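The valley that went back to walnut

Until two winters ago, most of the timber leaving Sarel went out as logs. Lorries took it down the valley road to Tinach, where it was sold by weight, and the village saw little of the money. Now nearly 300 households have a share in a small sawmill above the river, and the wood is cut, dried and sold where it grew.

The mill stands on the site of an older one that closed when the bridge washed out. Mayuree Intarasuk, who runs it, grew up two streets away and left at 18 to train as a joiner.

"My uncle stacked boards in that yard," she says. "When I came back there were goats in it."

The shareholders put in 157 each to start with, and the rest came as a loan from the district. The first saw was second-hand and broke down in July, in the middle of the busiest month. The second has been more reliable.

Drying is the slow part. Walnut from the upper slopes is left outside under tin sheets for a year, then moved into a heated shed. Boards taken out too early will twist, and a twisted board is worth very little. Intarasuk checks the stacks at six each morning and writes the readings in a school exercise book.

Last year the mill sold 3,425 boards. Most went to furniture makers in Leltonent, who want wide pieces with few knots. Shorter lengths go to Kun, on the coast, for chair parts and drawer fronts. What is too small for either is sold by the sack at the gate, and people come from Tinach for it.

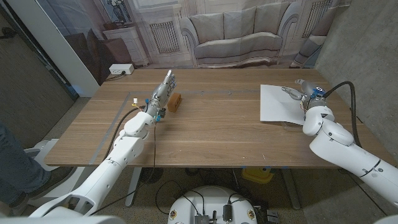
What the forest can stand

Felling is limited to trees marked by the district forester, and each one has to be replaced with 2 saplings. Deer eat many of them. The village has begun fencing the lower plots, starting with the one behind the school, and hopes to reach the ridge path before the snow.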